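Posted June 29, 2018
By the Groment product guides desk

Section 2: Setting up the Bulturano snack sorting station

Read this section before you fill any bins. It covers the layout of the table, the order of filling and the daily check. Cleaning and storage are dealt with in the next section.

Before you start

You will need the table, three clear plastic bins, one ribbed mat and your stock of wrapped bars. Wipe the tabletop with a barely damp cloth and dry it straight away. Standing water will mark the wood along the joins between the strips.

Caution: Do not load the tabletop with more than 20 kg. The figure includes the bins and everything in them.

2.1 Placing the bins and mat

1. Stand at the front of the table, facing the side where the bins will go.
2. Put one bin at the back left and one at the back right. Leave enough space between them for the third.
3. Put the third bin in the middle, slightly nearer to you than the other two. You should be able to lift it out without moving its neighbours.
4. Lay the mat in front of the bins with its ribbed side up. Press the corners flat. If a corner lifts, roll the mat the other way for a few minutes and lay it again.
5. Check that all three bins sit level and do not rock.

Note: A small potted plant or a card holder may stand in the gap behind the middle bin. Keep leaves clear of the bin openings, and take the pot away from the table to water it.

2.2 Filling and sorting

Decide what each bin is for before you open the stock carton. Most users give one outer bin to a single kind of bar, the other outer bin to a second kind, and keep the middle bin for mixed stock waiting to be sorted. Write the arrangement on the stock sheet so that the next person keeps to it. 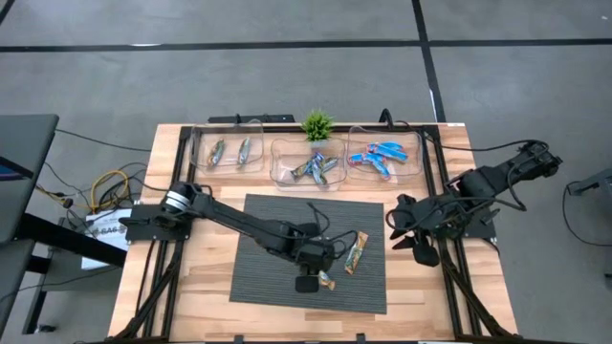 Fig. 2 – Bins along the back of the table, with the sorting mat in front.

1. Tip a small amount of mixed stock into the middle bin. Do not fill it above the rim.
2. Take one bar at a time and lay it on the mat.
3. Look at the wrapper on both sides. Check the date and the seal at each end.
4. Place the bar in the correct outer bin. Lay it down flat – dropping bars from a height breaks them inside the wrapper.
5. If the seal is open or the date has passed, put the bar aside, away from the table, and enter it on the stock sheet.
6. Clear the mat before you tip in more stock.

Note: Smaller wrapped items can be sorted in the same way, but they slip easily under larger bars. Pick them out of the middle bin first.

Caution: Keep the station out of direct sun. Chocolate coatings soften quickly behind clear plastic, and the bars may stick to their wrappers.

2.3 Daily check

1. Lift each bin and look underneath for crumbs.
2. Shake the mat over a waste bin and put it back.
3. Bring older bars to the top of each outer bin.
4. Look over the bins for cracks, mainly at the corners. Replace a cracked bin before using the station again.

The Trevor stock sheet has room for 2,000 entries. Start a new sheet when the last line is filled, and keep the old one with your Zekov delivery notes. Replacement bins and mats are ordered separately, using the part numbers at the back of this guide.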